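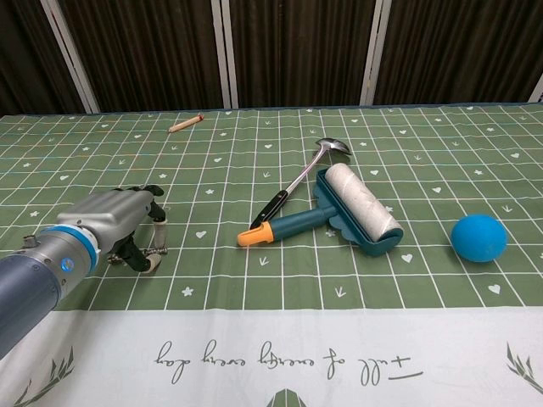
Maxence Besson wrote to us after his second week with Skerketti that he had stopped keeping a notebook of grasp offsets beside the arm, and that he would like the rest of the page to be as plain about what the software can't do as it is about what it can. We took him at his word, so please forgive us if we go on a bit.

Skerketti is grasp planning software for a single arm working over a table. It takes in the camera view, works out which things are separate things, and offers your controller a ranked list of places to close the fingers, each with an approach path to go with it. You keep your own arm, your own gripper and your own controller. We just do the thinking in between (or a good part of it, anyway!).

Clutter is where we've spent most of our time. A ball sitting by itself is a friendly thing to plan for. A spoon lying partly under a lint roller is a different matter, and the planner has to decide which of the two should move first. Skerketti keeps a small graph of what rests on what, and it will suggest lifting the roller before it offers you any grasp on the spoon. You can look at that graph in the viewer, drag the order around, and save your version as a rule.

Patterned surfaces get their own setting. Printed hearts and stars on a tablecloth used to come back as little objects in our early builds, which made for some very hopeful grasps. The surface filter now compares each candidate against the table plane and drops anything with no height to it. Very thin items, such as a sheet of paper or a flat washer, can be dropped along with the print, so turn the filter down if those are what you're after.

What comes in the package

Skerketti planner, with the viewer and the rule editor
Dastley, our recorder, which saves each plan next to the camera view it came from so you can replay it at your desk
A starter library of 1,903 household shapes
Gripper profiles for parallel and multi-finger hands, and a form for describing your own

Requirements

A depth camera, fixed or mounted near the arm
A Linux computer with a graphics card
Joint position feedback at 100 Hz or better
Default planning budget: 400 ms per view, adjustable

Good to know before you order

Clear plastic and glass are still hard for us. Skerketti will mark them as uncertain and leave them alone unless you tell it otherwise. It doesn't plan for two arms sharing a table, and it isn't a safety system, so keep your stop button and your speed limits just as they are.

Each license covers 2 computers, so you can run one at the arm and keep the other for replays. Updates are included for as long as the license is active, and the next one, due in September, adds regrasping for long thin items like pencils and spoons.

Setup help is by video call every Wednesday with the Maillard support desk. Have your gripper profile open when you call, and a saved Dastley recording too if something has gone wrong. Orders and trial licenses go through Cikberg.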